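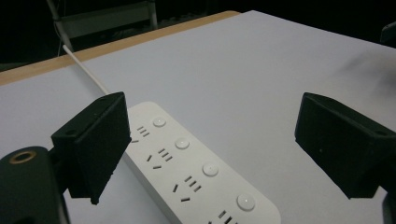
Die elektrische Versorgung des Arbeitsplatzes wird vor der Bestellung der Greifeinheit festgelegt. Anzahl und Lage der Steckplätze bestimmen, wie viel Tischfläche für die Handhabung übrig bleibt und wo Leitungen verlaufen. Eine Steckdosenleiste auf der Tischplatte belegt Arbeitsfläche und kann, wie die weiße Leiste zwischen den beiden schwarzen Greiffingern, im Greifbereich liegen. Soll sie selbst als Handhabungsobjekt dienen, etwa für Aufgaben an den runden Drucktastern neben den Steckplätzen, ist sie in der Stückliste getrennt von der Versorgungsleiste zu führen.

3 Beschaffung und Budgetplanung

3.1 Geltungsbereich

Dieser Abschnitt gilt für die Erstausstattung eines Einzelarbeitsplatzes mit dem Greifsystem Potton. Für Arbeitsplätze mit zwei Greifeinheiten sind die Angaben in 3.4 für jede Einheit gesondert zu erfassen. Umbauten bestehender Arbeitsplätze werden in Abschnitt 7 behandelt.

3.2 Voraussetzungen

Vor Beginn der Planung müssen vorliegen:
Grundriss des Aufstellraums mit eingezeichneten Wandsteckdosen
Maße und zulässige Belastung des vorgesehenen Tisches
Liste der Handhabungsobjekte mit Abmessungen und Gewicht
Kostenstelle und Freigabegrenze der bestellenden Abteilung

Hinweis: Die Objektliste muss nicht vollständig sein. Sie muss jedoch das größte, das kleinste und das schwerste Objekt enthalten.

3.3 Bedarf ermitteln

1. Alle Geräte erfassen, die gleichzeitig betrieben werden. Ladegeräte, Bildschirm und Tischleuchte mitzählen.
2. Für jedes Gerät die Leistungsaufnahme vom Typenschild übernehmen. Angaben aus Prospekten sind nicht zulässig.
3. Leistungen addieren und die Summe in Formblatt B, Zeile 4 eintragen. Der Referenzaufbau am Standort Folham nimmt ohne Beleuchtung 135 W auf.
4. Summe mit der zulässigen Belastung der Steckdosenleiste und des Stromkreises vergleichen. Der niedrigere Wert ist maßgebend.
5. Steckertypen notieren. Bei Leisten mit Mehrnormen-Steckplätzen die Eignung für jeden verwendeten Stecker beim Lieferanten schriftlich bestätigen lassen.
6. Einen freien Steckplatz als Reserve vorsehen.

VORSICHT
Steckdosenleisten nicht hintereinander stecken. Reichen die Steckplätze nicht aus, eine größere Leiste beschaffen oder eine weitere Wandsteckdose durch eine Elektrofachkraft setzen lassen.

3.4 Greifeinheit und Finger auswählen

1. Breite des größten Objekts an der vorgesehenen Griffstelle messen. Maßgebend ist die Griffstelle. Lange Objekte werden quer zur Längsachse gegriffen.
2. Gemessene Breite mit der nutzbaren Öffnungsweite der Fingerausführung vergleichen. Bei Objekten mit mehr als 60 mm Breite ist die Ausführung W zu bestellen.
3. Oberfläche der Objekte prüfen. Für glatte Kunststoffgehäuse Finger mit Belag auswählen.
4. Für Betätigungsaufgaben (Taster, Schalter, Kippwippen) die Fingerspitze gesondert angeben. Breite Spitzen können benachbarte Bedienelemente mit auslösen.
5. Ein Paar Ersatzfinger der gleichen Ausführung in die Bestellung aufnehmen.

Hinweis: Finger werden nur paarweise geliefert. Einzelfinger aus verschiedenen Lieferungen dürfen nicht kombiniert werden.

3.5 Handhabungsobjekte beschaffen

Handhabungsobjekte werden als Verbrauchsmaterial gebucht. Von jedem Objekt mindestens zwei Exemplare desselben Typs beschaffen, damit bei Beschädigung kein Typwechsel innerhalb einer Messreihe nötig wird.

Für elektrische Objekte gilt zusätzlich:
1. Bezeichnung „Objekt, nicht zur Versorgung“ am Netzstecker anbringen.
2. Vor jeder Verwendung den Netzstecker ziehen und gegen Wiedereinstecken sichern.
3. Anschlussleitung in der Objektliste mit Länge und Farbe aufführen. Die Leitung bleibt am Objekt und wird nicht gekürzt.

WARNUNG
Gefahr durch elektrischen Schlag. Greiffinger nicht in Steckplätze einführen, auch nicht bei ausgeschalteter Leiste. Ein Taster an der Leiste ersetzt nicht die Trennung vom Netz.

3.6 Budget aufstellen

Für den Einzelarbeitsplatz sind folgende Positionen anzusetzen:

Position 10: Greifeinheit mit einem Paar Finger
Position 20: Ersatzfinger, ein Paar
Position 30: Tisch und Leitungsführung
Position 40: Versorgungsleiste und Leitungsmaterial
Position 50: Handhabungsobjekte
Position 60: Einweisung durch Drermont

Die Positionen 10 und 20 betragen in der Grundausführung zusammen 1884 Euro netto. Der Gesamtrahmen für die Positionen 10 bis 60 beträgt 3610 Euro netto. Fracht ist nicht enthalten und wird nach Aufwand berechnet. Die Ausführung W ist gesondert anzufragen.

1. Positionen 10, 20 und 60 in einer Bestellung an Drermont zusammenfassen.
2. Positionen 30 bis 50 über den Hausbedarf beschaffen.
3. Abweichungen vom Gesamtrahmen in Formblatt B, Zeile 11 begründen.
4. Bestellungen, die noch im laufenden Haushaltsjahr abgerechnet werden sollen, mit dem gewünschten Rechnungstermin kennzeichnen.

Hinweis: Preisanpassungen werden im Februar wirksam. Angebote, die davor ausgestellt wurden, behalten ihre Gültigkeit bis zum angegebenen Datum.

3.7 Lieferung prüfen

1. Lieferschein mit Formblatt B vergleichen.
2. Ausführung der Finger an der Kennzeichnung auf dem Beutel prüfen.
3. Gewindeeinsätze am Greifergehäuse auf festen Sitz prüfen. Lose Einsätze nicht nachkleben, sondern die Einheit zurücksenden.
4. Versorgungsleiste am Tisch befestigen und die Leitung außerhalb des Greifbereichs zur Wandsteckdose führen.
5. Formblatt B unterschreiben und zusammen mit dem Lieferschein ablegen.

Rücksendungen gehen an das Lager Rivadeneyra. Die Rücksendenummer vorab anfordern und außen auf dem Karton anbringen. Sendungen ohne Nummer werden nicht angenommen.

Weiter mit Abschnitt 4, Montage der Greifeinheit.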